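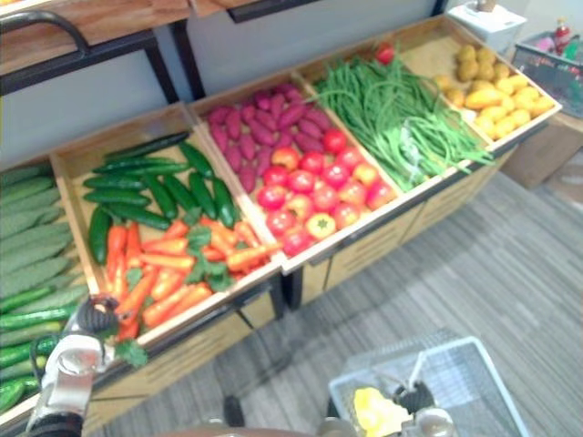

Schön, dass Sie am 11.07.2026 zu unserem Tag der offenen Tür kommen möchten! Weil uns seit April so viele liebe Zuschriften erreicht haben, sammeln wir die häufigsten Fragen an dieser Stelle und ergänzen sie, sobald etwas Neues dazukommt.

## Was gibt es bei Kutel zu sehen?

Vor allem unsere Gemüsetheke. Dort arbeitet Sisten, unser zweiarmiger Roboter, zwischen Gurken, Möhren, Tomaten und langen grünen Bohnen, und neben der Theke steht der weiße Korb für die Ware. Eine Vorführung dauert 15 Minuten, danach bleibt reichlich Zeit zum Plaudern.

## Muss ich mich anmelden?

Für den Rundgang nicht, kommen Sie einfach vorbei. Nur für die Vorführungen hätten wir gern eine kurze Nachricht, denn mehr als 15 Gäste passen auf einmal nicht gut in den Raum – und wir möchten ja, dass auch die Kleinen vorne etwas sehen.

## Warum ausgerechnet Gemüse?

Das werden wir wirklich oft gefragt! Gemüse ist herrlich unregelmäßig. Eine Möhre liegt quer über der anderen, eine Tomate rollt weg, und die Bohnen hängen sowieso, wie sie wollen. Für einen Greifer ist das eine viel schönere Aufgabe als lauter gleiche Schachteln.

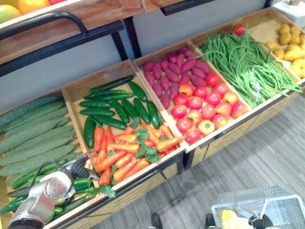
Henk Leemans, der die Vorführungen leitet, erzählt Ihnen dazu gern mehr, auch über die Tage, an denen gar nichts klappen wollte (davon gab es einige).

## Darf ich selbst einmal steuern?

Ja, im Nebenraum Zoëga, ab 15 Jahren und immer mit jemandem aus dem Team an der Seite. Während der Vorführung bleiben Sie bitte hinter der Markierung.

## Darf ich fotografieren?

Sehr gern, nur bitte ohne Blitz.

## Wie komme ich hin?

Mit dem Bus 341 bis zur Haltestelle Cluvach, von dort sind es 5 Minuten zu Fuß. Parkplätze gibt es leider nur wenige. Der Eingang ist stufenlos, und wer einen Sitzplatz braucht, sagt uns einfach am Empfang Bescheid.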